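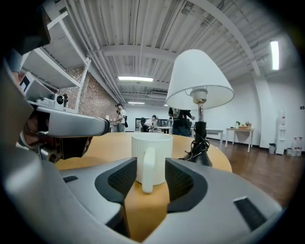

**1/13** Fio sobre mesas, prometo que é mais interessante do que parece (ou não, logo me dizem). Passei a manhã no piso de cima da Fedden a tentar decidir onde é que cada coisa fica, e tenho opiniões. Muitas. 14 jul. 2023, para memória futura.

**2/13** Contexto rápido: o piso é uma sala comprida, com chão de madeira escura que brilha imenso com as luzes do teto, e a escada abre-se mesmo dentro da sala, com uma guarda de metal preto à volta. É lindo. Também é um pesadelo para pôr mesas, porque tudo tem de contornar aquele buraco.

**3/13** Em janeiro tentámos a primeira arrumação, com as mesas todas encostadas à parede. Durou 8 dias. O Joaquim Morais dizia que parecia a sala de espera do dentista e eu fiquei ofendida, mas depois sentei-me lá uma tarde inteira e pronto, era mesmo a sala de espera do dentista.

**4/13** Agora a ideia é outra: mesas espalhadas, umas redondas, outras retangulares, e cada pessoa escolhe. A minha preferida é a redonda, a de madeira cor de mel. Fica tão bem em cima daquele chão escuro! Quem quiser levá-la para outro piso vai ter de falar comigo primeiro.

**5/13** O candeeiro é para ficar nessa mesa. Abajur branco de tecido, com um risquinho escuro na borda de baixo, e base preta. A Ornella Negri queria-o na mesa branca, «para equilibrar». Equilibrar o quê, Ornella? Branco com branco desaparece. Na madeira vê-se logo.

**6/13** O que me anda a tirar do sério é o fio. Fio preto em tampo claro nota-se sempre, por muito que o enrole junto à base. Já pensei em passá-lo por trás e prendê-lo à perna da mesa com aquelas fitas de velcro. Alguém tem experiência com isto? Aguenta, ou ao fim de um mês anda tudo pelo chão?

**7/13** Mesa branca grande: é a mesa de todos e por isso é a mesa do caos. Garrafa de plástico, copo de vidro com um restinho de água, e é sempre na ponta onde uma pessoa se quer sentar. Atrás, a mesa castanha comprida encostada à guarda, com a caixa azul onde vai parar tudo o que não tem casa (incluindo um borrifador branco que eu adotava já para as plantas). 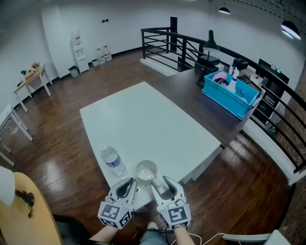 **8/13** A caixa azul merece um post só dela. Eu sou a favor de caixas! Mas uma caixa sem tampa e sem etiqueta é uma gaveta da cozinha com outro formato. O Santeri Hirvonen propõe 2 caixas: uma para «uso todos os dias» e outra para «não sei o que é mas tenho medo de deitar fora». Voto nele para presidente.

E o candeeiro preto que está atrás da caixa fica onde está, por favor. Gosto muito dele ali – o braço passa por cima da mesa, e aquele canto ao pé da escada precisa de luz ao fim do dia.

**9/13** Capítulo canecas. As da Fontana são brancas, de cerâmica, com umas estrias verticais fininhas, e eu tenho por elas um carinho desproporcionado. Encomendámos 30 e o Tarek Nseir perguntou, com toda a calma, quem é que ia lavar 30 canecas. Silêncio geral. A pergunta continua em aberto, aceito candidaturas. 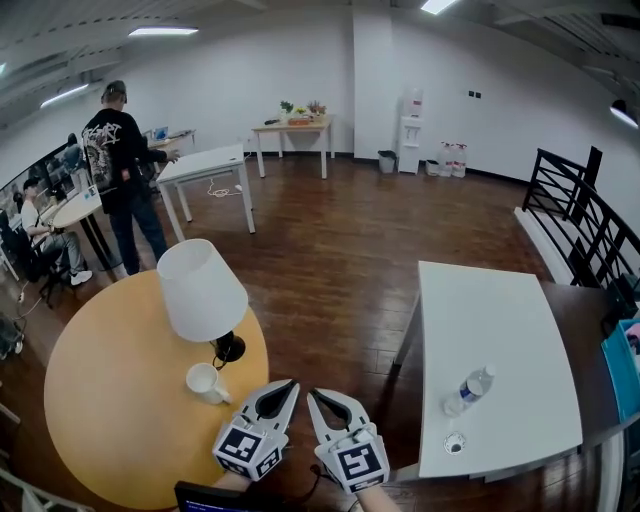
*Caneca deitada na mesa redonda, garrafa deitada na mesa branca. A tampa está logo ali ao lado.*

**10/13** Reparem na mesinha quadrada branca ao centro, a de pernas fininhas. É a que mais muda de sítio, porque é leve e toda a gente a puxa para si. Por baixo está um cabo branco no chão e é esse que me preocupa: é uma zona onde se passa muito, e um dia alguém vai levar o cabo, a mesa e a dignidade toda atrás. Quero pelo menos uma calha. O Osvaldo Zuccaro diz que um tapete resolvia. Um tapete em cima de um cabo, Osvaldo. Vou fingir que não li.

**11/13** Cadeiras! Não combinam, e desta vez é de propósito. Há pretas, há uma branca, e a preta de rodinhas é a que desaparece primeiro todas as manhãs. Pedi preço à Vondine para cadeiras todas iguais e depois fechei o email muito devagarinho. Ficam as que temos. Até gosto, dá ar de casa de tia com muitos primos.

E ao pé das cadeiras, mochilas. Há quem as deixe no chão, encostadas ao lugar, e eu percebo perfeitamente (faço o mesmo). Mas uns ganchos na parede eram tão bem-vindos... A parede comprida ao fundo é curva, por isso nada de estantes, mas ganchos davam. 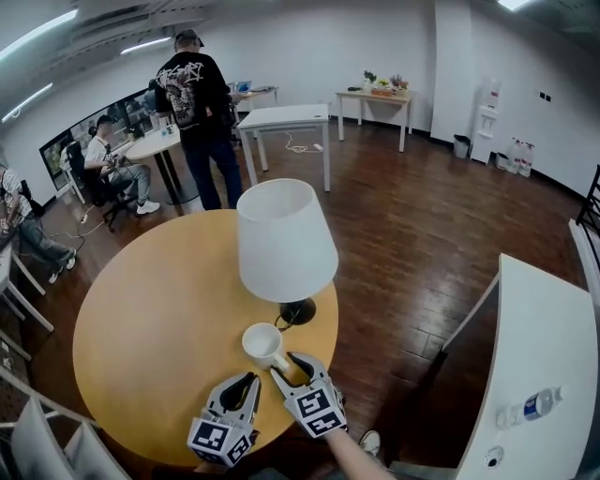 **12/13** Lista do que falta, para eu não dizer depois que ninguém me avisou:

- fitas de velcro para o fio do candeeiro
- calha para o cabo da mesinha quadrada
- a segunda caixa, com etiqueta, escrita por alguém com letra decente (eu não)
- ganchos para as mochilas
- bases para copos na mesa redonda, URGENTE, que madeira clara e canecas quentes não são amigas
- uma coisa qualquer onde pôr as garrafas, um tabuleiro, sei lá

Para as bases estou dividida entre cortiça e feltro. A cortiça aguenta tudo, mas cola-se ao fundo da caneca quando está húmida e depois cai no colo de uma pessoa. O feltro é bonito durante uma semana. Digam-me o que usam em casa, preciso mesmo de ajuda nesta.

**13/13** Ah, e a quem me perguntou por mensagem: a mesa redonda é da Femberg, comprada em segunda mão, e não, não sei se ainda a fazem. Vinha com um risco no tampo que lixei mais ou menos e depois passei óleo. Duas demãos, um dia inteiro entre uma e outra, pano de algodão velho. Se quiserem faço outro fio só sobre isso, que tenho fotografias da desgraça toda desde o início.

Vou lá acima outra vez medir a parede para os ganchos. Se alguém tiver uma fita métrica que passe dos dois metros, traga!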